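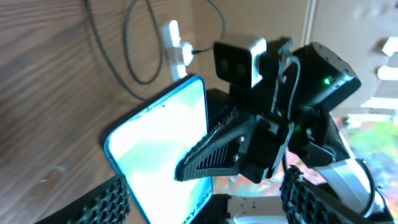 Does a bench robot replace the technician who works there?
It takes over part of the technician's day. At the Cerlow site the handling of phones moved to the arms, and the judging of phones stayed with people.

Unit 5 handout: Work after the arms arrive
Instructor: Gerardo Soriano

Read the Cerlow case before class. Cerlow is a repair and resale shop with 12 technicians. Before the change, each technician picked up a phone, plugged it in, checked the screen and wrote up a grade. On a busy day the shop took in 592 phones. Most complaints were about sore wrists and boredom, and the error log shows most mistakes in the last two hours of a shift.

Tasks are not jobs. A job is a bundle of tasks, and a machine usually takes some of them. List the tasks first, then ask who does each one now. At Cerlow the list ran to 64 entries – far more than the managers expected.

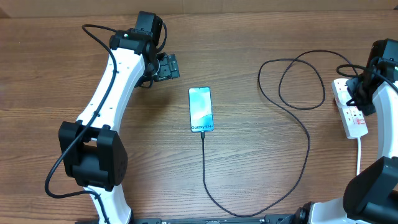
The entries that stayed with people were the ones where something goes wrong: a swollen battery, a cord that snags, a customer's note that doesn't match the phone. These used to be spread through the day between easy units. Now they come one after another. Two technicians told the interviewer they go home more tired than before, though their hands hurt less.

Pay did not change in the first year. Titles did. "Technician" became "cell operator" in May, and several people objected because the new title looked worse on a résumé.

Terms to know: task list, exception handling, deskilling, line of sight (can the worker see the arm and reach the stop?).

For discussion
Who should set the pace of the bench?
Compare Cerlow with Sullside, where technicians wrote the task list themselves.

Reading: Stanciu, chapter 3. The Broretti case is optional.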